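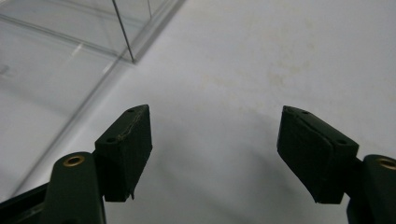
ガスパール・ルブランからは、机の上を片づけろという話はもう聞き飽きた、と返ってきた。散らかった机で立派な仕事をした人はいくらでもいるし、片づけに使う時間があるなら手を動かしたほうがいい、というのが彼の言い分である。前回このページに「仕事の終わりに机を空にする」という短い文を載せたところ、届いた感想の中で一番長かったのが彼のものだった。

反論としては筋が通っていると思う。私も、散らかった机の持ち主が怠け者だとは考えていない。前回は字数の都合で理由をほとんど書かなかったので、今回はその部分を書く。

私が机を空にするようになったのは、ダーホルムの小さな事務所で校正の仕事をしていたころだ。席は共用で、夕方になると次の人のために全部どけなければならなかった。最初は面倒だった。読みかけのゲラには付箋を貼り、辞書は棚に戻し、鉛筆は自分の箱に入れて持ち帰る。翌朝はそれをまた並べる。往復で十五分はかかったはずで、この時間には給料が出ていないような気分でいた。

ところが、事務所を離れて自宅で働くようになると、仕事の切れ目がわからなくなった。夜の十時に台所へ水を飲みに行き、ついでに机の上の紙を一枚読む。読めば直したくなる。直すと次の紙も気になる。翌日は疲れていて、昼まで調子が出ない。こういうことが半年続いた。原因を仕事の量だと思っていたが、帳面を見返すと、量は事務所のころより少なかった。

それで、十二月の初めから、終業時に机の上のものを全部どけることにした。置き場所は決めずに、とにかく机から下ろす。きれいに分類する必要はない。段ボール箱に入れて床に置くだけの日もある。これなら五分で終わる。

何もない面には、持ち主に何かを要求してくるものがない。これが私の言いたいことのほぼ全部である。積んだ紙は、目に入るたびに返事を待っている。途中の作業は、途中であることを知らせてくる。白い台がただ広がっている眺めは、人によっては寒々しく感じるだろう。下の写真でも、左上のほうは明るく、右下へ向かって少しずつ暗くなるだけで、台の面には模様も継ぎ目も見えない。 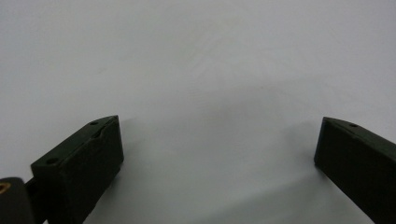 空いた机にも、困る点はある。まず、朝の出だしが遅くなる。昨日どこまで考えていたかを思い出す手がかりが、目の前に残っていないからだ。私は終業前に、翌朝最初にすることを一行だけ紙に書き、箱の一番上に載せておくことで補っている。それでも思い出せない日はあり、そういう朝は最初の二ページを読み直すことになる。写真のように滑らかな灰白色の面が広がっているだけでは、昨日の自分が何に迷っていたのか読み取りようがない。この点については、散らかった机のほうが親切だと認める。

次に、立体物や道具の多い仕事には向かない。エア・ケアゴーの製本の作業場を訪ねたことがあるが、糊をつけた本は動かせないし、糸をかけた途中のものを箱に放り込むわけにもいかない。彼女は作業台を二つ持っていて、片方だけを毎日空けると言っていた。場所があるならそれが一番よい方法だろう。私の部屋には二つ目を置く余地がない。

職場の規則として机を空にさせるのには反対である。グレトデールで勤めていた知人のところでは、退社時に私物が残っていると翌朝まとめて倉庫に運ばれたそうだ。家族の写真も湯のみも区別しなかったという。これでは仕事を切り上げるための習慣ではなく、席を会社に返す手続きになってしまう。同じ空の机でも、自分で下ろしたのか、取り上げられたのかで意味が違う。私の文を読んで部下にやらせようと考えた方がいるなら、やめてもらいたい。

ルブランの言う「立派な仕事をした人」についても一つ書いておく。そういう人の机の写真が残っているのは、たいてい本人が有名になったあとに撮られたからだ。無名のまま終わった人の机がどうだったかは、調べようがない。散らかっていたから仕事ができたのか、仕事ができたから散らかっていても許されたのか、写真からはわからない。空の机についても同じことが言えるので、私はこれを才能や成果の話にはしたくない。夜に仕事を再開せずに済むかどうか、それだけの話である。

ルブランには以上のようなことを書いて送った。返事には、箱に一行の紙を載せるところだけは試してみる、机のほうはこのままにしておく、とあった。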